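Sprechnotizen: Greiferfinger im Vergleich, zweiarmig am Kunststofftisch
Stand November, Redezeit etwa eine Viertelstunde, Fragen gern zwischendurch

Einstieg
Kurz begrüßen, gleich zur Sache. Wir in Laltville schrauben seit dem Frühjahr Möbel zusammen, und ich finde das immer noch großartig! Ein Tisch mit vier Beinen klingt nach Kinderkram, aber für zwei Arme steckt alles drin: lange Teile, glatte Oberflächen, Gewinde, und ständig muss eine Hand gegenhalten, während die andere dreht.

Worum es heute geht
Zwei Fingersätze, gleiche Arme, gleiche Steuerung. Der Durbridge-Satz hat blanke, harte Finger. Der Jitaru-Satz ist weicher und gibt an der Spitze etwas nach. Die Steuerung läuft bei beiden über Bastora, da haben wir absichtlich nichts angefasst. Wer nachher fragt, warum wir die Schließkraft nicht pro Satz optimiert haben: wollten wir, kommt in die nächste Runde.

Ablauf der Versuche
Insgesamt über 260 Greifversuche am Tischbein, immer in Blöcken zu 10, dann Fingerwechsel. Eine Person bedient, eine schreibt mit. Bitte hier langsam sprechen, beim Probevortrag bin ich durch diesen Teil gerannt.
Als Erfolg zählt nur, wenn das Gewinde fasst und das Bein nach dem Loslassen stehen bleibt. Halb eingedreht und schief zählt als Fehlversuch, auch wenn es hübsch aussieht.

Was uns überrascht hat
Das Aufnehmen eines liegenden Beins war mit beiden Sätzen viel einfacher als gedacht. Schwierig wird es beim Ansetzen. Greift man zu weit oben, wird aus einem kleinen Winkelfehler unten ein ordentlicher Versatz am Gewinde. Also tief greifen – und dann stößt der Finger gern an den Rand der Tischplatte. An dieser Stelle kurz mit den Händen zeigen, das versteht man sofort.
Die weichen Finger verzeihen hier mehr. Dafür rutschen sie beim Drehen früher durch, vor allem auf der letzten halben Umdrehung. Die harten packen beim Drehen besser zu, wollen aber sauber ausgerichtet sein.

Zu den Kameras
Der Blick von oben ist für die Grobplanung wunderbar, man sieht beide Arme und die Tischplatte zugleich. Beim Eindrehen verdeckt allerdings gern ein Greifer genau das, was man wissen will. Da hilft die Kamera am Handgelenk. Und die hat wiederum ihr eigenes Problem: Weiß auf Weiß, wenig Kanten, wenig Textur. Schwarzes Tuch als Unterlage hat bei uns mehr gebracht als 3 Wochen Basteln an der Beleuchtung.

Bilder, jeweils kurz stehen lassen 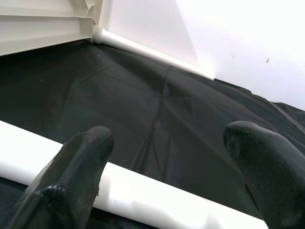
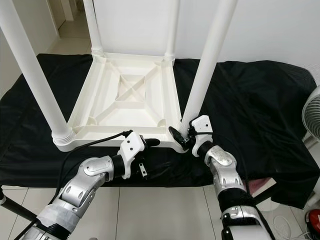 Beine und Platte, beide Greifer im Einsatz:
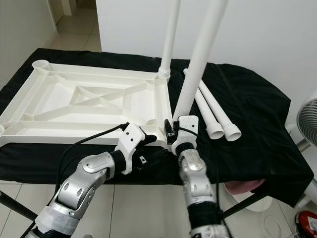
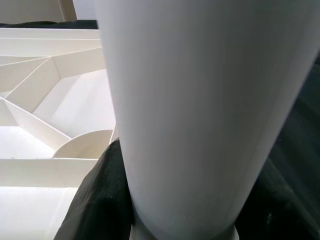

Zwischenstand, noch kein Endergebnis
Mein Favorit für die Montage ist im Moment eine Mischung: weich auf der Seite, die das Bein führt, hart auf der Seite, die die Platte hält. Das haben wir erst an wenigen Durchgängen probiert, also bitte vorsichtig formulieren! Die Zahlen dazu reiche ich nach, sobald beide Seiten gleich oft gelaufen sind.
Noch erwähnen: Der Fingerwechsel kostet mit Nachkalibrieren 2 Minuten pro Seite. Klingt harmlos, summiert sich aber über einen Nachmittag, und wer das nachbauen will, sollte es einplanen.

Falls Zeit bleibt
Die Geschichte mit dem Regler erzählen, der beim Eindrehen zu früh abgeschaltet hat. Sonst direkt zu den Fragen, Auswertungsskript und Druckdaten für die Fingeraufnahmen gebe ich gern weiter.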